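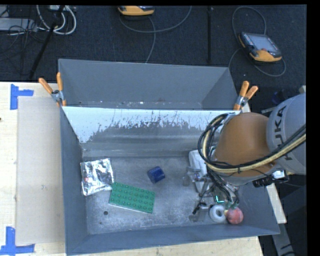 Foil package in the front compartment of the metal bin.

Karkmont Community Pantry: progress to the end of October

We've had a terrific second quarter! The Leltavent grant has now put 500 meal packs into homes across Karkmont and Thakur, and the Thakur run only began in August. Divya Rao has taken over the roster and it shows – 14 regular drivers, up from a handful in autumn, and every shift covered.

Cooking has moved to the bigger kitchen on Drundik Road. The oven there is a beauty, and we can get a full batch of lentil bake done before the school pick-up rush. Families keep asking for the recipe (it's going in the next newsletter).

Two things are running behind. The coolroom quote came in higher than we budgeted, so we're getting another, and the allergen labels still need a reprint in larger type. Neither has held up deliveries.

Spending is on track, with roughly a third of the grant left for the summer holidays, our busiest stretch. Next up is a Saturday-style cook-up for teenagers, and we can't wait to get started.

Biljana Atanasov
Program coordinator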